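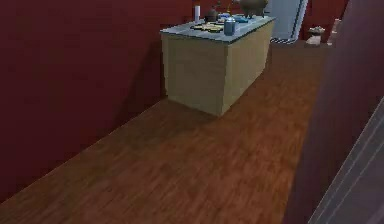 Why Does the Floor Creak at Night?

You are in bed. The light is off. Everyone else in the house has gone quiet, and then, out on the landing, the floor goes crrrk.

You lie very still. You think about burglars. You think about ghosts. You think about a burglar who has met a ghost. Then it goes crrrk again, further along, and you pull the covers up over your nose, as if a duvet had ever stopped anybody.

Good news: it is almost certainly the floor. Floors do this. They have been doing it for as long as there have been floors, and they are not sorry.

Wood used to be a tree

To see why a floor makes a noise, you have to go back to when it was part of a tree. A tree spends its whole life pulling water up out of the ground and sending it to the leaves. It does this through tubes so thin you would need a microscope to look down one. Imagine a bundle of drinking straws, packed tightly together, and then imagine each straw is thinner than a hair. That is more or less what wood is.

When the tree is cut down and sawn into planks, the straws are still there. The wood is left to dry, sometimes outdoors under a roof for months and sometimes in a large warm oven called a kiln. Most of the water leaves. Some of it stays behind in the walls of the straws, and the wood never quite gives up its old habit of drinking.

If the air in your house is damp, the planks take in a little water and swell. If the air is dry, they let the water go and shrink. They do this mostly across their width. A plank hardly changes in length at all, but it gets fatter and thinner all year round, like a very slow accordion.

You cannot see it happening. You can sometimes see that it has happened. Look for thin dark gaps between the boards in winter, when the heating is on and the air indoors is dry. By August many of those gaps will have closed up again, along with whatever crumbs had fallen into them.

So where does the noise come from?

A creak is a rub. That is really all it is. Two things that are touching move against each other, stick for a moment, then slip, then stick, then slip, very quickly. Each slip shakes the air, and when there are lots of slips in a row your ear hears one long sound. A violin works in the same way, except that people pay to sit and listen to it.

In a floor, there are a few things that might be rubbing.

Board against board. The edges of two planks touch, and one goes down a bit further than the other when you step on it.

Board against nail. The wood has shrunk away from the nail over the years, so the board can slide up and down it. This makes a squeak, high and rather rude.

Board against joist. Joists are the long beams underneath, the ones that hold the whole floor up. If a board has lifted a tiny bit off its joist, your foot pushes it back down and it complains.

You will notice that all of these need somebody to step on the floor. Which brings us back to the landing, and the question of who was out there.

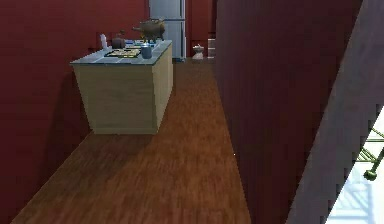

Planks run the length of this narrow kitchen, right back to the fridge.

The invisible footsteps

During the day a house warms up. The sun comes in, the oven goes on, people and dogs wander about giving off heat. Warm things usually get slightly bigger. So pipes get longer, nails get longer, and the beams in the roof shift a bit in their places. The air changes too, and the wood starts to drink or dry out to match.

At night, things cool down and start to go back the way they came. But they do not all go at the same speed. Metal cools quickly. Wood is in no hurry whatsoever. So a nail may be trying to pull one way while the board is still thinking about it. The two of them hold on and hold on, and then something lets go. Crrrk.

Then a board further along does the same. It sounds exactly like a foot, and then another foot, because you have spent your whole life hearing feet on that floor and your brain has only one idea about what the noise means. Brains like a quick answer. A long time ago, the people who said "probably just a twig" were sometimes eaten.

Night is also quieter. The same small clicks go on in the daytime, but you miss them because of the washing machine, and the traffic, and your brother.

The floor that was meant to squeak

Most people want a floor that keeps its mouth shut. In Japan, though, there are some old floors that are famous for doing the opposite. They are called nightingale floors, because they chirp like birds when you walk on them. The sound comes from metal clamps and nails under the boards, rubbing as the boards go down. There is a well-known one in Nijo Castle, in Kyoto.

The story you will usually hear is that they were built as burglar alarms, so that no one could creep up on the lord of the castle in the dark. It is a very good story. Some experts think the chirping may only have come with age, as the nails worked loose, and that the clever explanation was added later. We may never be sure. If your own floor squeaks, you are free to say that it was planned.

Try it: make a creak map

You will need a big sheet of paper, a pencil and a patient household.

1. Draw the shape of one room or landing. It need not be beautiful. Put in the doors and the large furniture so you know where you are.

2. Take off your shoes. Walk slowly across the room from one side to the other, then move over by one foot's width and walk back.

3. Each time the floor makes a noise, put a mark on the map. Use a dot for a click, a wavy line for a creak and a star for anything truly awful.

4. Look at your marks. Are they in rows? If so, you may have found the joists, which usually run across the boards.

5. Keep the map and make another in a different season. Compare the two.

Thiện Mai's class at Plirwood School mapped their whole assembly hall this way. They made 612 marks, 45 of them stars, and discovered a safe path from the door to the biscuit cupboard. The path has since been blocked with a piano.

A good place to begin is near a doorway, or in front of the kitchen sink. These are the spots where people tread most, so the boards have had the most practice.

Can you stop it?

Sometimes. A grown-up can put a screw through a loose board to hold it firmly to the joist. (A grown-up, because there may be pipes and wires down there, and finding one with a screw is a memorable way to spend an afternoon.) Another old trick is to brush a little talcum powder into the crack between two noisy boards. The powder is slippery, so the edges slide instead of sticking. It works for a while, and the room smells of babies.

Or you can leave the floor alone and learn where to put your feet. Stay near the walls, where the boards are usually held more firmly. On stairs, keep to the side and away from the middle. This is useful if you ever need to fetch a glass of water without waking anyone up. I am sure that is the only thing you would use it for.
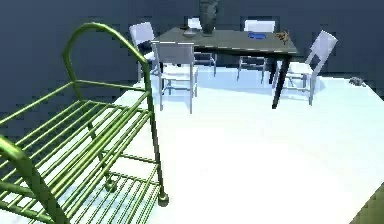

Floors made of stone, tile or concrete do not creak, as they have no loose boards to rub. They have other faults. They are cold on bare feet, and a dropped mug has no chance at all. A wooden floor gives a little when you land on it, and the price of that little bit of give is a bit of conversation at night.

Words to know

Grain: the pattern of lines in wood, left by the way the tree grew.

Joist: a strong beam that holds up a floor.

Kiln: a large oven for drying wood or baking clay.

Parquet: a floor made of small pieces of wood fitted together in a pattern. It has a great many edges, so a loose one can be very talkative.

Next time: Why does toast go hard and biscuits go soft?

Page last checked May 2022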